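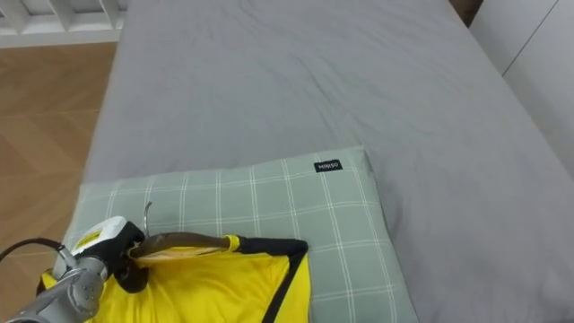
寝室のベッドと、ななめ模様の木の床。

古いラジカセを日本で使うことにしました

2025年9月3日

この夏、実家から荷物が届きました。中身は本と、母が編んだ毛糸の靴下と、ラジカセです。ラジカセは重いので送らなくていいと電話で言ったのですが、父はもう箱に入れてガムテープを貼ったあとでした。

メーカーはFlilteo、型番は1002です。日本でこの名前を知っている人には、まだ会ったことがありません。チェコでもそれほど有名ではありませんでした。1995年に父が町の電器店Dostierで買って、台所の冷蔵庫の上に置きました。朝はニュース、夜はカセットです。私は子供のとき、この機械で日本語の教材のテープを聞きました。「すみません、駅はどこですか」という男の人の声は、今でも耳に残っています。テープの最後のほうが少し伸びていたので、その人は途中から急に疲れたような声になります。日本に来てしばらくの間、私の「駅はどこですか」も少し疲れていたかもしれません。

今日は、このラジカセを日本の家で使えるようにするまでのことを書きます。同じようにヨーロッパから古い家電を持ってきたい人が、ときどき私に質問をくださるので、まとめておきたいと思いました。私は電気の専門家ではありません。電源のことで少しでも不安がある方は、必ず詳しい人に聞いてください。

まず電圧です。チェコのコンセントは230ボルト、日本は100ボルトです。最近の家電はACアダプターに対応電圧の範囲が書いてあって、どちらの国でも使えるものが多いです。ノートパソコンや電話の充電器はだいたいそうです。しかし古いラジカセは、本体の中にトランスが入っていて、コードがそのまま壁につながります。裏のラベルを読んだら、やはり230ボルトだけでした。

プラグの形を変えるだけの小さな変換プラグは、電圧を変えません。これは本当によく誤解されています。私も留学の最初の年に誤解しました。電気かみそりを日本のコンセントにつないだら、とてもゆっくり動いて、ひげを引っ張られました。高い電圧の国の機械を低い電圧につないだので、その程度で済みました。反対に、日本の機械をそのままチェコでつなぐと、煙が出ることもあります。友達のBirgit Fuchsさんは、大切にしていた日本製の卓上スタンドをドイツに持って帰って、一度で壊してしまいました。

それで、昇圧トランスを買うことにしました。駅の反対側に、Satoという小さい電器店があります。看板はテレビと冷蔵庫ですが、奥の棚に電球、ヒューズ、アンテナの線、そして何に使うか私には分からない部品がたくさんあります。店のご主人に「海外のラジカセを使いたいです」と言うと、最初の質問は「何ワットですか」でした。私は答えられませんでした。家に帰ってラベルをもう一度見て、写真を撮って、また店に行きました。これから行く方は、最初からラベルの写真を持っていくことをすすめます。

ご主人の説明では、トランスの容量はラジカセの消費電力より余裕を持って選んだほうがいいそうです。ぎりぎりのものだと熱くなりやすいし、うなる音も出やすいと教えてくれました。私が一番安いものを手に取ったときは何も言いませんでしたが、その隣のものを手に取ったとき、うなずきました。それで隣のほうを買いました。注文になるかと思いましたが、在庫がありました。

もう一つ、周波数の問題があります。日本は東と西で電気の周波数が違います。私が住んでいるのは東のほうで、50ヘルツです。チェコも50ヘルツですから、ここは運がよかったです。カセットのモーターが直流で動く機種なら、周波数が違っても回転の速さは変わらないそうです。ただ、古いレコードプレーヤーや時計つきラジオには、電源の周波数で速さを決めているものがあります。西日本に引っ越す予定のある方は、調べておくと安心です。

トランスがあれば電源は大丈夫ですが、ラジカセですから、次は電波です。

中波、つまりAMは、あまり困りませんでした。日本もヨーロッパも、局と局の間隔は同じ9キロヘルツです。もっとも、私のラジカセはダイヤルを指で回す方式なので、間隔は気にしなくていいのです。デジタル式の北米の機種だと10キロヘルツの間隔になっていることがあり、切り替えスイッチがなければ日本の局にぴったり合わないと聞きました。

FMのほうは、少し残念です。日本のFM放送は76メガヘルツから始まります。昔は90までで、今は95まで使っています。ヨーロッパの機種は、ふつう87.5から108までです。ですから、私のラジカセで聞けるのは、日本のFMの上のほうの一部だけです。大きいFM局の多くはもっと下にいて、ダイヤルをいくら左に回しても届きません。そのかわり、AM局がFMでも流している「ワイドFM」は90より上にありますから、これは入ります。AMの番組がきれいな音で聞けるので、私にはこれで十分でした。ダイヤルの右半分は何も放送がなく、さあっという音だけがします。夜にその音を聞いていると、少しさびしいですが、きらいではありません。

ベルリンの知り合いから、DABのラジオを日本に持っていったら使えるかと聞かれたことがあります。日本ではDABの放送をしていませんから、FMもついている機種でなければ、持ってきても聞く局がありません。荷物の重さを考えて決めてください。

さて、カセットです。父は「動く」と言っていました。父の「動く」は、電源を入れるとランプがつくという意味でした。再生ボタンを押すと、モーターの回る音は聞こえますが、テープは進みません。典型的なベルトの劣化です。ゴムのベルトは、使わなくても年月でだめになります。伸びるものもあるし、溶けて黒いあめのようになるものもあります。私のは溶けるほうでした。

修理は自分でしました。と書きたいところですが、半分は電話の向こうのSvatopluk Hudecさんの仕事です。Hudecさんは父の昔の同僚で、定年のあと、Hrubýという修理の店を手伝っています。この機種を何回も開けたことがあるそうです。時差があるので、私が夕食のあとに電話をすると、向こうは昼休みです。スピーカーの向こうから、スープを飲む音といっしょに指示が来ました。

「ねじは全部同じに見えるけれど、同じではない。紙に機械の絵を描いて、その上に置きなさい」

私は紙に長方形を描いて、外したねじをテープで留めました。これをしなかったら、たぶん元に戻せなかったと思います。電池を入れるところの中にも一本、かくれたねじがあります。これを外さないで無理に開けると、後ろのふたの角が割れます。同じ機種を持っている方はとても少ないと思いますが、いちおう書いておきます。もちろん、開ける前にコンセントは抜いてください。抜いたあともすぐには電源のまわりを触らないように、とHudecさんに二回言われました。

溶けたゴムは、綿棒と無水エタノールで取りました。指につくとなかなか落ちません。服につくともっと落ちません。古いTシャツを着て、新聞紙を広くしいてください。私は白いシャツでした。

新しいベルトの大きさは、古いベルトが形を残していないので、測ることができません。糸をプーリーにかけて一周の長さを測り、それより少し短いものを選びました。通信販売で、いろいろな長さの角ベルトが入った袋を買うと便利です。最初に入れたベルトは短すぎて、モーターが苦しそうでした。次のは合いました。ヘッドとピンチローラーも掃除しましたが、ゴムのローラーに何の液を使うかは意見が分かれるようです。Hudecさんはローラーだけは水で薄めた台所の洗剤で拭く、と言っていたので、私もそうしました。

ふたを閉めて、あのテープを入れました。母が箱のすき間に入れてくれていたのです。再生を押すと、「すみません、駅はどこですか」。最初は少し速く聞こえました。回転の速さは、モーターの後ろの小さい穴から細いドライバーで調整できますが、私はもうふたを閉めていました。ねじの紙もまだ机の上にありましたが、その日は開けたくなかったので、次の晩にしました。調整は、スマートフォンのチューナーのアプリを使い、音の高さの分かっている曲で合わせました。完全には合っていません。ピアノの曲だと少し気になります。話し声なら問題ありません。

トランスの置き場所についても少し書きます。トランスは重くて、使っている間は少し温かくなります。布をかけたり、本の間に押しこんだりしないでください。私は最初、ラジカセのすぐ隣に置いたのですが、ブーンという低い音がスピーカーから出ました。離したら小さくなりました。AMを聞くときは特に、向きを変えるだけでも違います。使わないときは、トランスのスイッチも切っています。ラジカセのほうだけ切っても、トランスは電気を少し使い続けるからです。

お金のことも書いたほうがいいでしょう。トランスとベルトとエタノールを合わせると、日本の量販店で新しいラジカセが買える値段になりました。新しいものならFMは下から上まで全部入りますし、トランスもいりません。音も、たぶん悪くありません。ですから、ただラジオとカセットを聞きたい人には、私は新しいものをすすめます。妻にも同じことを言われました。妻は今、朝の天気予報をこのラジカセで聞いています。

まだ直していないところもあります。音量のつまみを回すと、ガリガリと鳴ります。接点用のスプレーを使えばいいそうですが、種類によってはプラスチックを傷めるとHudecさんが言うので、どれを買うか迷っています。それから、アンテナの一番上の段が抜けやすいです。Satoのご主人に見せたら、「合うのがあるかもしれないから、置いていって」と言われました。でも置いていくと朝のラジオがなくなるので、まだ家にあります。

コメントで質問をくださる方は、機種の名前と、裏のラベルに書いてある電圧とワット数を教えてください。私に分からないことは、次にHudecさんに電話するときに聞いてみます。四月にチェコへ帰る予定なので、そのときは冷蔵庫の上にあったもう一つの機械、父の短波ラジオのことも調べてくるつもりです。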